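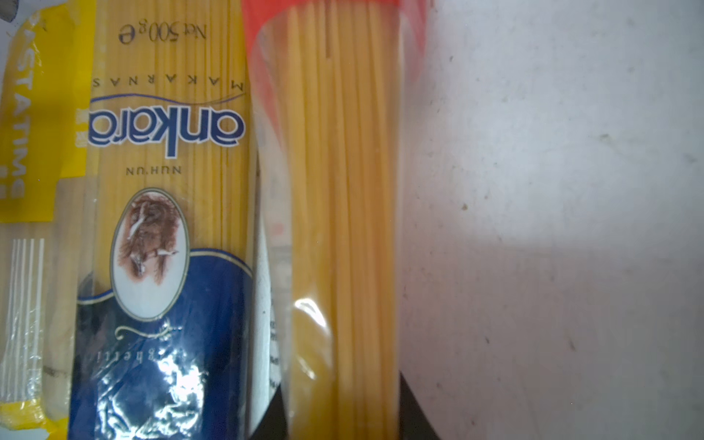 About Buvow

Buvow is a test shop for robot hands. We mount grippers, arms, wrist cameras and controllers side by side, give them the same work, and report which ones did it and which ones didn't. We don't build hardware and we don't sell it. Our customers are packing companies, small integrators, and a few manufacturers who want a part checked by people outside their own building.

We started in Costigan with one arm and a borrowed bench. The first job came from a bakery supplier who had bought a vacuum cup system that could not hold a bag with a wrinkle in it. They wanted to know whether fingers would do better before they spent more money. We tried four sets of fingers, wrote up what happened in nine pages, and sent a bill that was much too low. Most of our work since then has come from people who read that kind of report and wanted one for their own product.

What we test with

We use groceries. Customers sometimes ask why we don't use foam blocks or machined test pieces, and we do keep a set for calibration. But foam blocks don't shift inside their wrappers, and a grocery shelf is full of things that do. Dry spaghetti has been our standard item for a long time. It is long and stiff, it comes in both film and cardboard, and the film kind changes shape across its width when two fingers close on it. Shiny film is also hard on cameras. A wrist camera that reads a cardboard box without trouble can lose the edge of a clear bag when a light hits it.

We buy several brands on purpose. Bag lengths differ, end seals differ, and so does the slack in the film. When a bag splits we write it down and open a new one.

The shelf task

Most of our comparisons include a shelf task. The packages start out on the floor of the cell and have to end up on a small two-tier rack at the back wall. The lower board sits close to the floor, so the fingers have to come in at a shallow angle without touching the posts. Wide fingers tend to have trouble with this. Long thin ones get in more easily but can twist under the weight of a full bag held at one end.

A try counts as good if the package is resting on the board, not leaning on a post, and the arm is back at its start position within the time limit. Everything else is a miss. We used to give half credit for packages that ended up partly on the board and dropped the practice after two customers read the same number in opposite ways.

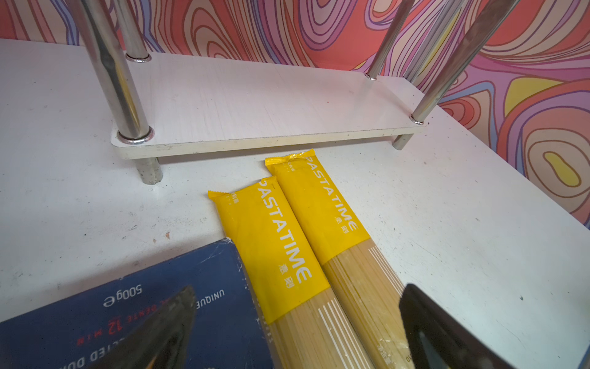
The cell

Our main cell is called Stoteleo. It is a frame of aluminum extrusion with two arms on a front rail, one at each corner, both with two-finger grippers and a camera above the wrist. The two arms are set up alike so that we can run one gripper on the left and another on the right and then trade them. We always trade them. Early on we had a result that looked like a clear win for one set of fingers, and when we switched sides the win went with the side. The cause was a mounting plate that was slightly out of level. Since then no comparison leaves the shop without runs on both sides.

The walls are covered in a swirling pattern in coral, pink and purple. A busy background is a fair check on a vision system that was set up against plain gray, and several have come to us that way. If a customer wants plain walls we can put up panels, and we will say in the report which walls were used.

Mesh baskets are fixed above and beside the work area. They can be used as drop-off points for tasks that call for a raised target.

The second cell, Fadetti, is smaller and has one arm. We use it for controllers and for long runs where the same motion is repeated until something wears. It is in the next room with the door shut.

How we keep count

Last year we ran 2,606 scored tries on the shelf task, with 377 of them recorded as misses. We go through every miss by hand and give it a cause: grip, path, camera, controller, or package. Package is for cases where the bag itself failed. It is the shortest list.

Customers get the full log, including the runs that were stopped early. They also get the finger drawings if the fingers were made here, the controller settings, and the video from each camera. We ask that they don't quote a single figure from the report without the conditions it was measured under. Some do anyway.
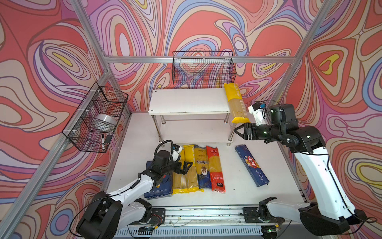 WORKING WITH US

A standard comparison covers two grippers on one task and takes three weeks from the day the hardware arrives. Please send the mounting flange and the cable it will really be used with. A good share of the delays we have come from a missing adapter.

Camera comparisons take longer, mainly for the lighting runs. Controller work is quoted by the job.

We can test with your own product in place of ours. Send enough for the whole run plus spares, and tell us if it has to be kept cool. We can't take glass, live plants or anything with a smell that will get into the other room.

Visitors are welcome by arrangement. The shop floor is open to customers from 9:00 a.m. to 4:00 p.m., and the cells are normally running in the afternoon. Other customers' hardware is covered when you are in the room, and yours will be covered when they are.

We are closed for the first half of April each year for recalibration. Hardware can still be delivered then, but it will not be unpacked until we reopen.

Print this page | E-mail this page

Contact: Buvow, 121 Mill Street, Costigan | Copyright Buvow. All rights reserved. | Back to top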